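From: Afaf Farah
To: bench-grippers list
Subject: Re: Felt facing on the hand-held jaws, left pad shedding

Karim Geagea wrote on Monday:
> Left pad on the Kirstead unit is shedding again along the long edges.
> I can trim it or reface both. Also the left jaw feels stiffer than the
> right at the teal joint. Is that the pad or the pivot? Don't want to
> pull it down twice.

Karim,

Reface both. If you do one side only, the friction won't match and thin handles will rotate in the grasp. We had that at Bukura in August and lost a day to it.

Procedure as we run it:

Back the bracket screws off, slide the pad out, peel the old felt. Clean the plate with isopropyl and leave it 20 minutes. Press the new felt on from the centre outwards and clamp it overnight. Trim flush with a fresh blade. Frayed fibres at the edge are cosmetic until they reach the grip face.

On the stiffness, check the pivot with the pad off. If it still drags, it's the joint. Ours wanted a clean and a very light grease. Don't touch the collar until you've done that.

After reassembly, open the jaws fully over the white gridded table and compare the angle of the two pads against the lines. They should lean in evenly.

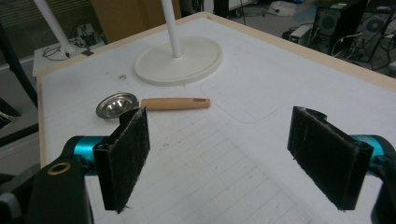
Then 50 open-close cycles by hand, no load, and recheck the bracket screws. For a grasp check I use the tea strainer: handle first, then the rim of the bowl. The rim is the harder of the two and will show a pad that has crept.

Pomell still stocks the felt in the 23 mm strip. The Londoño sheet is cheaper but the adhesive lets go at the corners.

Log the cycle count when you're done, please. The last entry I can find for the left pad has no count at all.

Afaf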